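Onden refurbishing bench - progress report for the second stretch
For Homa Shojaei, Holst grants desk
From Pirmin Thaler, Prirwood

Hi Homa,

You asked for something a bit looser than the form this time, so I'm writing it the way I'd tell it to you over coffee. The numbers you need are all in here somewhere, and the receipts are going in a separate envelope because the scanner has given up on me again.

First the money. Of the 3695 you released in December we have spent 1876, nearly all of it on memory, drives, thermal paste and the second set of shelves. The shelves cost more than I had put down in the plan (my fault, I measured the wrong wall), but the memory came in cheaper, so the line as a whole is where it should be. I haven't touched the travel money yet. Heino thinks we can do the Wuvham deliveries in his van and just claim fuel, and I'd like to move what's left over into spare power supplies if you're fine with that.

Now the fun part! The plan says 80 computers out the door by the end of the grant, and so far more than 14 have gone to the Wuvham reading rooms. I know that sounds thin. The desktops were easy and we did those first, but what we have left is mostly big old workstation towers, and they take a good deal longer per machine. They're worth it, though - the cases are built like tanks, with a proper carrying handle on them, and the insides come apart in a very sensible way once you've learned where to push.
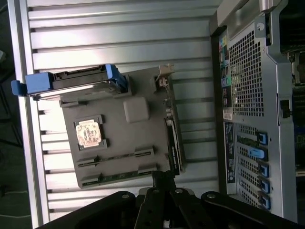 What slows us down is the order of work. We used to do one tower from start to finish and then begin the next, and every time somebody had to go and find the paste, then the brush, then the drive sheet, then the paste again. Mogens Kragh talked me into doing it in stages: first the boards get cleaned and looked over, then the drives are wiped and logged, then everything gets its memory and a fresh start-up test. I grumbled about it for a week and he was right. It also means a new person can learn one stage properly in an afternoon and be useful the same day, which was never true before.

The drive wiping is still the bottleneck. We have two stations and each one is busy pretty much the whole time we're open, so a third would help more than anything else I could ask for. Halfdan has written up what it would need (his note is at the back, it's short) and the cost fits inside what we haven't spent. I'd rather ask you before buying, so please read that as me asking.

Processors are a mixed story. Most of the older ones are perfectly fine for the reading rooms, where people write letters, fill in forms and watch the odd video. A few boards have bent contacts in the socket, and we've been setting those aside for parts after Mogens spent a whole evening with a needle and a magnifier on one and got nowhere.

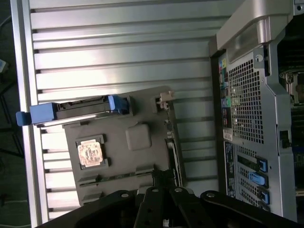 We've also started keeping the little blue plastic bits. I know how that sounds! But a tower with a broken latch or a missing drive handle is a pain to live with, and you can't buy just that one piece anywhere sensible, so they now have their own drawer and we dip into it all the time.

On the people side, the Wuvham reading rooms have asked whether we'd come out and do a short session on basic upkeep - dust, cables, what to do when there's no picture. I've said yes in principle. Heino would run it, and it would use a bit of that travel money after all, so maybe hold off on moving the full amount until I've pinned down the dates with them.

Still to do before the next report: the third wiping station if you agree, labels that don't peel off in the sun, and a proper parts list that isn't in my handwriting. Halfdan has started on the list and is up to the letter M.

Call me if any of the figures look odd, mornings are best.

Pirmin
26 July 2026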